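Two-arm cell, right arm protective stops when both arms hold the pole

Posted by gluegun_tam
19 November 2020
Tagged: dual arm, protective stop, cables, fabric

Hi all, hoping someone has seen this. We have two arms side by side on one table putting up small tent models, fabric and poles, for a fit test. Controller is a Surkex, one cabinet running both arms. Each arm alone is fine. Ran the left one all of last week, no stops. Same with the right.

Trouble starts when they work together. Left holds the fabric down near the foot of a pole, right brings its own pole up and leans it in. Somewhere in that last bit of travel the right arm throws a protective stop, "external force over limit, joint 4". Not every time. Maybe one run in 3. Brakes go on, everything sits there under tension and we have to back it off by hand in teach mode, which I don't love because the pole is still loaded.
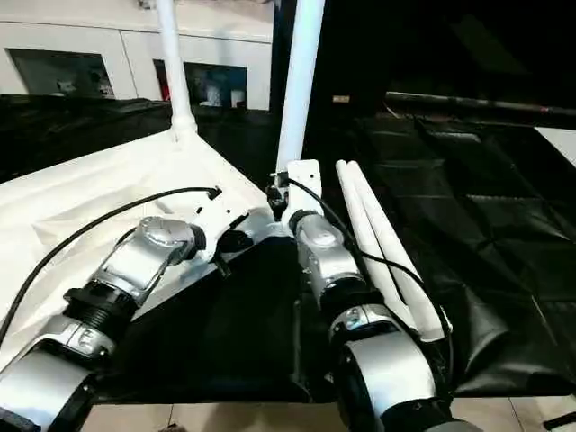 What I tried so far:
Slowed the whole program to half. Still stops, just later.
Raised the force limit one step. Fewer stops but then it bent a pole bracket so I put it back.
Re-did the payload on the right arm. Was off by a bit, no change after.
Swapped the black sheet for a smoother one. No change.

The log shows the force climbing slow and then a spike in the last 2 seconds. No spike on the left arm at all. Program was written in August by someone who has since left, and the comments are, well, there arent any.

Is this a calibration thing between the two bases or should I be looking at the tool? Deadline is close so any ideas welcome, even dumb ones.

Posted by Jotora_bench

check ur calibration. mine did this, recalibrated, fine now

Posted by rivetandrun

Ok so before anything else, please stop backing it off by hand with the pole loaded. If the brakes let go in teach mode and there's tension in the fabric, that pole comes at your face. Open the left gripper first from the pendant, standing off to the side, let the cloth go slack, THEN move the right arm. And leave the force limit where it is. You already bent one bracket, so the limit is doing its job.

Now the fault. Slow climb then a spike sounds to me like two things stacked.

Slow climb = the arms pulling against each other through the fabric. Left holds, right drags the cloth as it leans the pole in, force builds the whole way. Half speed won't fix that, same distance, same pull. Easy test: run the right arm's path with the pole but with the left gripper open. If the climb is gone that's your answer. Then give the left arm some compliance in the pull direction, or just teach it to follow a little. We let ours give 12 mm and it was plenty.

Spike = something going tight or touching. First thing I'd look at is the tool cable on the right arm. If it lays over loose parts or goes behind the arm it can be fine for most of the move and then run out of slack when the wrist turns over. Jog it through the last part slow, unloaded, and watch the cable and nothing else. Clip it to the forearm with a service loop at the wrist. Took me about 4 tries to get the loop the right size, too big and it catches on stuff too.

Also clear any spare tubes out from near the right tool. A rolling tube that gets under a bracket will give you a spike that comes and goes, just like yours.

Base to base calibration could add to the slow climb, sure. Wouldn't do it first though. It takes half a day and if the cable is the problem you'll be right back here.

Posted by londley_nights

Agree with the above on the cable. One more, some Surkex cabinets have the force filter set per program and not per arm. If the August program was copied from a single arm job the filter may be set for the wrong tool. It's under Motion, then Contact. Not sure its in every version, ours at the Maldonado site has it and the older one doesnt.

Save a backup before you touch it. And write down the old value, the undo in that menu does not work.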